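Home | Studies | Take part | Staff | Contact

Adults with asthma wanted for inhaler study

2024-04-20, by the Urnden Lung Research Unit

We need 28 adults with mild asthma for a study comparing two inhaler schedules. You must be 18 or older and a nonsmoker. The study runs for 16 weeks, with 2 visits to our clinic in Cloltville. Travel costs are paid. Your regular doctor will be told you are taking part.

To apply, call the study desk, extension 3344. Places close in October.

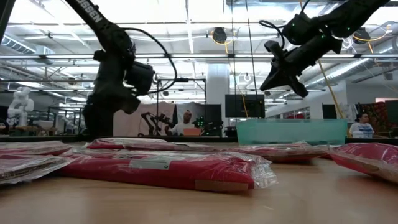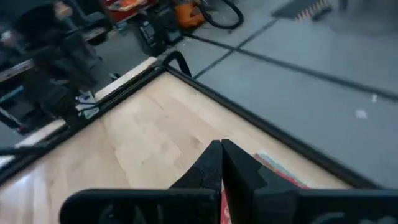

Light wooden tabletop, two views.

Related
Sleep and night shift survey
Kokard knee pain trial: now full
Research nurse, part time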